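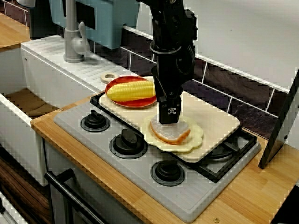
Toy bread on the scalloped plate

March | By the project lead, Lalmont Women's Clinic
Last updated: March, 4:15 p.m.

Progress report to the Sembiring Fund: blood pressure checks after birth

Hi all! It's been a busy stretch since my last note, so I'll start with the number you asked for. We've now enrolled 316 new mothers in the home blood pressure program, and more than 500 cuffs have arrived, so we have plenty on the shelf for spring (I was nervous about that order, as you know).

The idea hasn't changed. Each mom goes home from the maternity ward with a cuff and texts us her readings for six weeks. A nurse looks at them every morning and calls if something's high. So far 17 women have been asked to come in the same day. I can't share details, obviously, but I'm glad those calls got made.
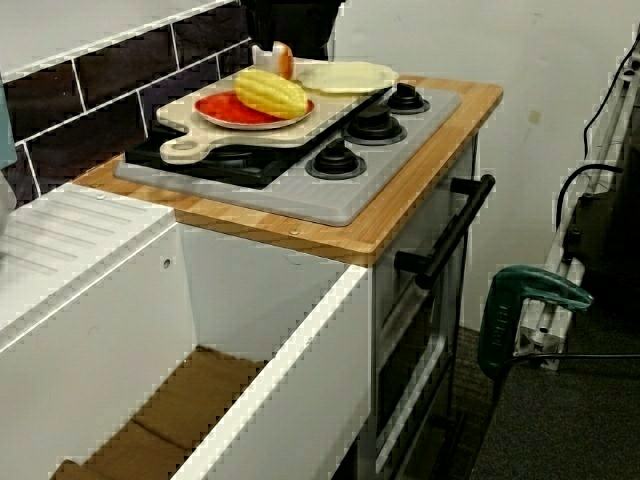

Play kitchen with corn on a red and white plate

Furville is where I'd like your patience. The hospital there signed on in principle, then their legal folks wanted to know whether our nurses could adjust medication for patients delivered by a doctor who isn't on our staff. Fair question! Our answer is no, the delivering doctor makes that call and we pass along the readings, and we've rewritten the agreement to say so in plain words. It's back with them now. I'd hoped to have moms enrolled over there by this point and we have none, so please move that milestone to the next period.

The texting side runs on Pitis, and it's mostly fine. It does drop replies when somebody types the two numbers with a space and no slash, which a lot of tired people do at 3 a.m. We're fixing the form. Until then one of the nurses checks the rejected messages by hand, and that's eating into her visit time more than I like. 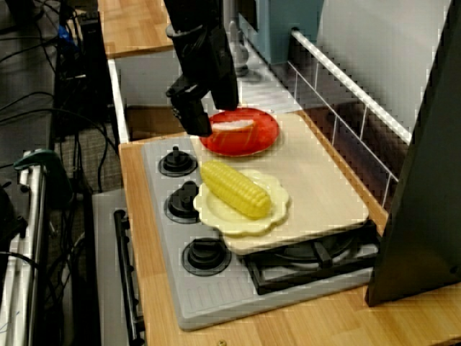

Red plate on the cutting board, cream one in front

On money: we're under on travel and over on printing. The new instruction cards had to be done twice when we found the first batch gave the wrong clinic hours (my fault, I approved the proof). I'd like to shift $2000 from travel to printing and translation, if that works for you. The Spanish cards are done and the Haitian Creole ones are with the translator.

Next up is the Furville signature, the form fix, and a short survey for the moms who've finished their six weeks. Call me if the budget question is easier to sort out by phone, and I'll send the updated spreadsheet either way.

We use cookies to keep this site working. By continuing to browse, you accept our cookie policy.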